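4.2 Do shoppers really prefer veined stone?

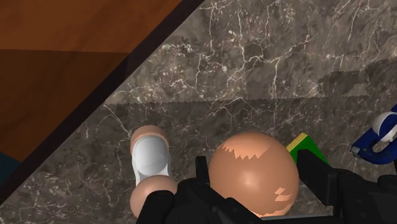
Figure 2. Veined marble surface, partly in shadow.

The claim that buyers pay more for heavy veining rests largely on Matlala and Chauke, who surveyed 649 households. We are not convinced. Their respondents were asked what they liked -- a cheap question to answer -- and never what they bought. The Diltow sales records, with 2409 orders, show no clear link between veining and price once slab thickness is taken into account.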